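How do you stop keys wandering off the hall table?

Asked by Sebastián Zúñiga

Right, daft question, but it's driving me up the wall. I've got a keychain with a loop of braided cord and a red leather tag, so you'd think it was impossible to lose, and I still manage it nearly every morning. It goes down wherever my hand happens to be. Last week it was in the bread bin (don't ask).

I've bought one of those little T-shaped hangers, black, with a tray at the foot of it – a Sellis, I think, the box has gone in the recycling. I've been trying it out on a pale wood table before I commit to a place for it. Do I put it at the back out of the way, or near the front where I'll walk into it? And do the keys go on the hook or in the tray? My other half says tray, I say hook.

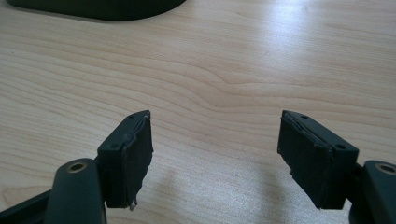
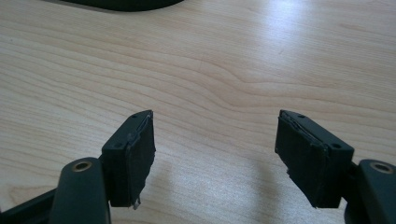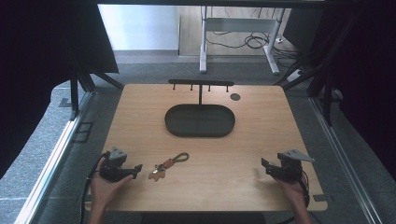

Second thing, while I'm here. The top marks if you so much as look at it, and I don't want metal rings dragged across it twice a day. Is felt under the base enough? I leave at 20 past seven, so anything that needs me to think is out!

2 answers

Torbjørn Sandberg
Accepted answer

Hook for keys, tray for everything else. We had a tray only for years and it filled up with coins, receipts, a dead battery and somebody's earring, and the keys were always at the bottom. Once they had a hook to themselves the hunting stopped within a fortnight or so.

As for where, put it on whichever side your free hand is when you come through the door. Ours is a Lindholm with 9 hooks, far too many for two people, and it stood at the back for months. You had to lean over the post to reach it, so we both just dropped things short of it. I pulled it forward a hand's width and that was that. If yours is light, watch out for it tipping when you hang a heavy bunch on an end hook. Start with the inner ones.

Felt is fine, but get the stick-on sheet and cut it to the shape of the base. The little dots come off and leave glue. Check it now and then for grit, that's what does the scratching. Don't use rubber feet, I've had a brown ring off those that never came out.

Ladov_fan
1 vote

I just use a bowl tbh. Got a Winow one from a charity shop, keys go in, done. My nan's house was built in 1862 and there's a nail by the door that I reckon has had keys on it ever since, no scratches on any table there

Comment from Sebastián Zúñiga

Thanks both. Hook it is, I've been insufferable about it all evening. Torbjørn, does the felt go on before or after you wax the top? I've got half a tin left and

Comment from Torbjørn Sandberg

After, and give it a couple of days first.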